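The kitchen manager at Sombatkul trained for 16 years in catering supply before moving to storage and prep. Film wrap takes up more of the working day than most people expect, the manager said.

"We keep two boxes on each table. The long ones with the slide cutter. A serrated edge tears the film at an angle, and then you have a strip that won't seal a corner." 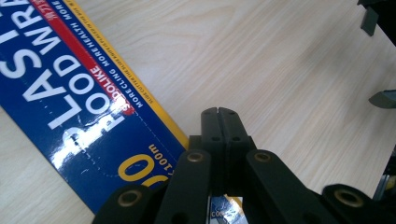

The cutter needs some care as well. "Pull the film flat, hold it down, run the blade once. If you go back and forth it bunches up - then you lose 20 inches clearing it."

Boxes are stored flat, away from the ovens. Opened ones are dated and checked every December during the stock count.

On cling, the manager was brief. "Dry the rim of the bowl first. Wrap doesn't hold on a wet rim, whatever the box says."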